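# Put the phone number on the page

October 23, 2020

I spent most of last night trying to find out whether a plumbing supply shop called Dredon was open. I had the shop's website in front of me the whole time. It had a video of water falling in slow motion. It had a page titled Our Journey. It had a little round button in the corner that wobbled every 26 seconds and asked if I'd like to chat, and when I said yes, I would, it asked for my email address and told me the team would be in touch.

The hours were in the footer of the careers page. They'd closed at five.

My complaint is a small one, and I'm aware there are larger ones going this year. But I build websites for a living, mostly for businesses with fewer staff than a hockey team, and I've come to think my trade has lost its grip on what these things are for. People come to a small business website to learn four or five dull facts. Are you open, where are you, do you do the thing I need, what does it cost, and can I speak to somebody. Everything else is there for the owner, or for the designer, or for the designer's portfolio.

I've been guilty of it. In May I finished a site for a firm called Eder, who repair awnings. I gave them a full-width photo, a tagline in letters the size of toast, and a section where their values slid in from the left. The client loved it. We all loved it. Then the receptionist asked me, very politely, why people kept phoning to ask if they repaired awnings.

I went and looked. The word "awning" first turned up below the third scroll. Above it we had "Shade, reimagined."

So I changed the tagline to "We repair awnings" and put the phone number beside it, and the receptionist stopped getting that call and started getting the other kind. I billed an hour for this. It's the most useful hour I've sold all year and it has no place in my portfolio, as there's nothing to look at.
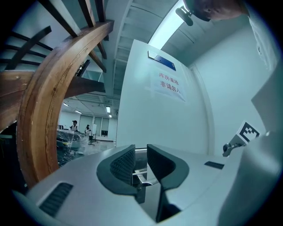
The usual defence is that a plain site looks cheap. I hear this from owners who would never dream of taking the sign off their shop and replacing it with a mood. A sign that says BAKERY doesn't look cheap to somebody who wants bread. Something odd happens when the same person opens a browser, though, and suddenly the bakery has to have a narrative.

The other defence is templates, and here I have some sympathy. You buy a theme — I've bought plenty, including one called Stimia that I'm still apologizing for — and it arrives with holes in it. There's a hole for a big picture, a hole for three icons in a row, a hole for a quote from a happy customer. You feel you have to fill the holes. I once watched a client spend an afternoon trying to come up with a third thing his business was good at, purely because there were three icons. He settled on "passion." He rents out portable toilets.

You can delete the holes. It took me years to work this out, and I'm meant to be the professional.

Then there's measuring. A client of mine uses a dashboard called Duvora, and it told us her home page had 1,000 visits last month and that 293 of those people clicked on the menu within 7 seconds of arriving. She took this as a sign of lively engagement. I took it as 293 people looking for the way out. We had a civil disagreement over coffee, outdoors and at a distance, and she has since let me put her prices on the front page. She was worried that her competitors would see them. I pointed out that her competitors could also phone up and ask, which she admitted was how she knew theirs.

I don't want every site to look like a tax form. Colour is nice. A good photo of the actual shop is very nice, particularly if it shows which door to use. If you have money left over after the dull facts are sorted, by all means let something slide in from the left, slowly, once. I'd only ask that the facts go first, in ordinary words, in type my mother can read without fetching her other glasses.

And if you close at five, say so near the top. I have half a tap in a salad bowl on my kitchen counter, and the team has still not been in touch.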